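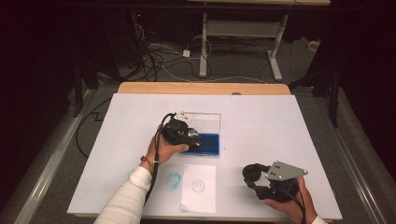 4. Why shape misleads the eye

Ask someone how much water is in a jug and you will usually get an answer right away. People pour juice, fill kettles and top up vases all day long, and they feel they know what a given amount looks like. Our results suggest that this knowledge is real but oddly local. It belongs to the containers people use often, and it travels badly.

The Fleltberg survey gave us 3571 usable estimates, collected at kitchen tables, in two school halls and in the entrance area of the Sandenon public library. Each person judged a set of clear vessels by eye, without lifting or tilting them, and gave an answer in milliliters or in cups, whichever came more easily. Answers in cups were converted before analysis. We kept both kinds together after checking that the pattern of errors was the same in each, a check we expected to fail and were delighted to see pass.

4.1 Tall vessels and flat ones

The classic finding in this area is that tall, narrow vessels look fuller than short, wide ones holding the same amount. We found this too, and strongly. At 700 ml the narrow cylinder was overestimated by most adults and by nearly all of the children, while the wide bowl was underestimated by both groups. What surprised us is how much the effect shrank when the vessel had straight walls and square corners. A rectangular tub with a partial fill line, clear sides and a strongly colored liquid (Figure 2) gives the eye edges to work with, and our rectangular tubs drew far better answers than any of the round bowls.

Figure 2. Clear rectangular plastic container partly filled with bright blue liquid, on white foam board.

Several people told us, without being asked, that they had solved the rectangular vessels by imagining bricks or butter packets stacked inside. We love this. It means that at least part of the population is doing geometry at the kitchen table, and doing it quickly. The same people had no such trick for the bowls, and their bowl estimates were no better than anyone else's.

4.2 Color

The Jorkau series, which we ran in February, compared plain water with water tinted red, yellow or blue. Tinted liquid was judged more accurately than plain water in every vessel, and the gain was largest in the flat ones, where the surface of plain water is hard to find against a pale table. Between red and blue there was no difference worth reporting. Yellow fell in between, closer to plain water under the warm lamps in the library than in the daylight of the school halls.

Does color change how much liquid people think is there, or only how well they can see where it stops? We lean toward the second reading. When a thin dark line was drawn at the surface level of the plain water, most of the advantage of the tint went away. The line adds nothing about volume; it only marks the top. A reader who wants to try this at home needs a glass, a marker and a patient friend, and we warmly recommend it.

4.3 Large amounts

Above 2000 ml the picture changes. Estimates spread out, round numbers take over, and the most common answer for almost any large vessel is the size of the largest bottle sold in local stores. People seem to stop judging the liquid and start comparing it with a remembered object. The Bhardwaj questionnaire, given after the task, supports this: those who reported buying drinks in big bottles used that size as an answer more often than those who did not.

The large vessels also produced our only clear age effect among adults. Older adults did better, by a comfortable margin. Many of them mentioned canning, brewing or mixing feed, and all of these call for measuring out large amounts again and again over a period of years. We did not plan for this question and did not ask about such work in a consistent way, so the comparison rests on remarks written in the margins of the answer sheets. A follow-up with a proper set of questions is being prepared.

4.4 Limits of the present data

All vessels stood still and were seen from a seated position. Pouring was left out entirely, although in daily life most judgments of volume are made while the level is rising. We also used only clear vessels, and a good share of the cups and pots in an ordinary kitchen are opaque and judged from above. Section 5 takes up the view from above, using the smaller Sandenon sample.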